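右臂抽了一下

先把结论放前面，省得有人看到一半着急：没人受伤，机械臂没坏，夹爪手指换了一根，急停按钮挪了位置。剩下的都是过程，而过程真的太好玩了（现在说好玩，当时我心跳可不慢）。

上次写到双臂装袋这个任务终于能连着跑了，我高兴得在走廊里来回走。任务本身很朴素：左臂管住袋口，右臂把小东西送进带拉链的透明袋里。人做这件事根本不过脑子，机械臂做起来每一步都是坑。袋子软，会塌，拉链会咬布边，里面塞满以后袋口的高度每次都不一样。我给这个任务起名叫Tokach，没有什么含义，就是文件夹总得有个名字。

出事是在12月，晚上，我正在跑到第284次。前面一直很顺，顺得我都开始回消息了。然后听见“咔”的一声，右臂在往下送的半路突然横着抽了一下，抽完停住，手指顶着桌面，电机发出那种很低的、憋着劲的嗡嗡声。我伸手去够急停，够不着！急停放在左边，我坐在右边，中间隔着两条臂。最后是Shiuli从门口冲进来拍下去的，她比我冷静得多，拍完第一句话是：“先别碰，日志还在内存里。”

幸亏她说了这句。我当时的本能是断电重来。

日志导出来以后我们俩看到半夜。第一眼我就认定是策略的问题，新模型嘛，出什么怪动作都不稀奇。可是把指令曲线和实际关节角叠在一起，指令那条线平平滑滑，一点毛病没有，是实际角度自己跳了。再往下翻，右腕的编码器有一小段没有回数，整整99毫秒的空白。驱动板在这段时间里沿用旧值，等新值回来，误差一下子变得很大，控制器就拼命去追。那一抽就是这么来的。

接下来的问题是：为什么会断？

我怀疑过供电，怀疑过总线太挤，还怀疑过驱动板的固件（这里要向固件道歉）。我把右臂单独放到空中来回摆了一晚上，一次都没断。换回装袋的动作，跑不了多久又断。差别在哪儿呢？差别在手腕。装袋的时候右爪要低头朝下，小臂抬高往里折，手腕同时还要转。空中摆动的那套测试动作，手腕几乎不转。

于是我让右臂以最慢的速度走装袋轨迹，自己蹲在旁边盯着那捆线看。走到快要低头的时候，线束在肘部绷紧了，腕部的插头被往外拉了一点点，真的只有一点点，可屏幕上的丢包计数马上开始往上跳。找到了！我喊得太大声，隔壁的人都过来了。

原因说穿了很没面子。之前换夹爪，我把线重新扎过一遍，是在手臂伸直的姿势下扎的，觉得利利索索特别好看。伸直的时候长度刚好，一折一转就不够了。前面两百多次没出事，只是插头还咬得住而已，每跑一次就松一点。

改的办法分三块，写细一点，给用类似硬件的朋友参考。

线。肘部的扎带全剪了，重新留余量，让线在小臂外面松松地垂一个弧。多留了30毫米，在装袋轨迹的几个极限姿势下都手动掰过一遍。丑是丑了点，我现在看它反而挺顺眼。腕部插头加了卡扣，卡扣是自己打印的，第二版才合适，第一版装上去就裂了。

软件。驱动那边加了一条规则：编码器连续丢数就进入保持，不再去追新值，要人确认以后才能继续。这条早该有的。原来的代码里其实有一个超时参数，默认关着，我当初搭环境的时候看见过，还想着“以后再说”。另外给追踪误差加了上限，超了就卸力。卸力也有讲究，直接松掉手臂会砸下来，所以是先降速再慢慢放，调这一段花的时间比前面查故障还长。

人。急停从左边挪到了操作的人手边，并且又加了一个，两个串在一起，拍哪个都行。跑的时候桌边必须有人，而且手不能拿手机。对，说的就是我。还有一条是Shiuli坚持要写的：任何人想伸手进去理东西，先暂停，再伸手，哪怕只是扶一下袋子。

改完以后的复测用的还是老一套：袋子里塞得满满当当，袋口上面放一个亮绿色的小圈，两边夹爪一起凑过来。桌子也没收拾，胶带、剪刀都摊着，我想让它在平时的环境里跑，收拾干净了再测总觉得像作弊。
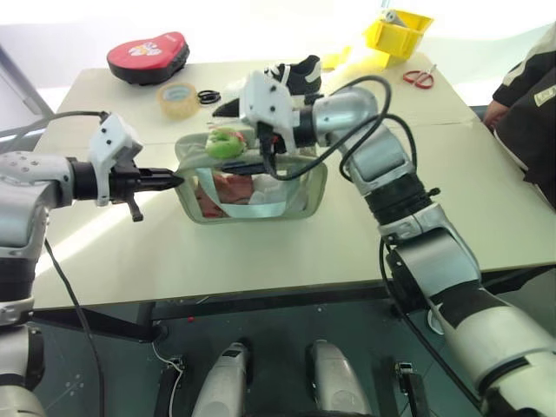 Valdemar Gunnlaugsson看完草稿后来信说，线束留余量他同意，但光看几个极限姿势不够，最好把整条轨迹上的手腕转角都拉出来，找累计扭转最大的那一点，有些线不是被拉断的，是被拧坏的。他还劝我别太信打印的卡扣，受热以后会变软，隔一阵要拿手拽一拽。

他说得对，我当晚就去拉了数据。累计扭转最大的地方果然不在我掰过的那几个姿势里，是在右臂放完东西往回撤的路上，那一段我压根没留意过。现在撤回的路线改了，手腕会先转回来再抬，单次慢了一点，我能接受。

复测到今天跑了707次，丢包计数一直是零。我每天早上第一件事就是去看那个数字，看完再去倒水。保持模式倒是触发过一回，是我故意拔的插头，手臂老老实实停在半空，软件弹出确认框，我盯着那个框看了好一会儿，心里特别美。

还没解决的也有。左臂的线是同一天扎的，手法一样，还没重做，目前只是限制了它的转角。拉链咬布边的问题也还在，和这次故障没关系，下一篇写。丢数检测那段代码我整理一下再放出来，现在里面全是我半夜写的注释，有几句不太适合见人。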